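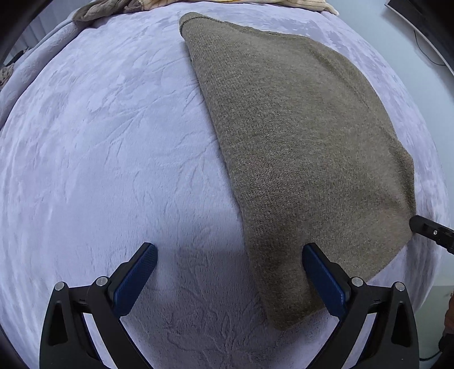 Fine-knit sweater, folded and laid flat.

How to Wash and Store Wool Sweaters for the Off Season
By Oisín Egan

Sweaters get damaged in storage more often than they do in wear. Moths go for wool that has been put away with skin oil or food on it, and a knit left on a hanger for half a year will grow at the shoulders. The steps below are for plain wool, merino and most wool blends. Angora and anything with beading should go to a cleaner.

What you need
A sink or basin
Wool wash or a mild liquid detergent with no bleach or enzymes
Two large towels
A flat drying rack
A fabric comb
A cotton bag or a lidded box

Step 1. Check the sweater
Hold it up to a window and look for small holes, mostly under the arms and along the hem. Mend them before washing. A hole the size of a pinhead can open up in the water.

Empty any pockets, close the buttons and turn the sweater inside out.

Step 2. Wash
Fill the basin with cool water and mix in the detergent at the dose on the bottle. Put the sweater in and press it down until it is soaked through. Leave it for ten minutes. Press it a few more times, but don't rub or twist it.

Drain the basin, move the sweater to one side and refill with water of the same temperature. Going from cool to warm can felt the wool. Rinse until the water runs clear. No-rinse wool washes skip this part.

Step 3. Get the water out
Lift the sweater with both hands under it. Lay it on a towel, roll the towel up from the bottom and kneel on the roll. Repeat with the second towel if the first is soaked.

A heavy men's cardigan of mine weighs 505 grams dry and nearly 900 after the towels, so use a rack that can take the weight.

Step 4. Dry
Lay the sweater flat and pull it gently back to shape. Line up the side seams and straighten the cuffs. Keep it away from radiators and direct sun. Turn it over the next morning. Thick ribbing takes the longest, and it has to be fully dry before you go on.

Step 5. Remove pills
Work on a flat surface with the knit held taut. Comb in one direction with short strokes. Stop if you start pulling up long fibers.

Step 6. Fold
Lay the sweater face down and smooth it out. Fold one side in toward the middle and lay the sleeve straight down along it. Do the same on the other side. Then bring the hem up to the collar. For chunky knits, fold in thirds instead.

Step 7. Put it away
Stack the heaviest sweaters at the bottom, no more than 6 to a box. Cotton bags let air through and are better than plastic in a damp closet. Cedar blocks help a little if you sand them once a year, but they won't kill moths already in the wool.

Open the box in December or whenever you need it, and air each sweater flat for a few hours before wearing.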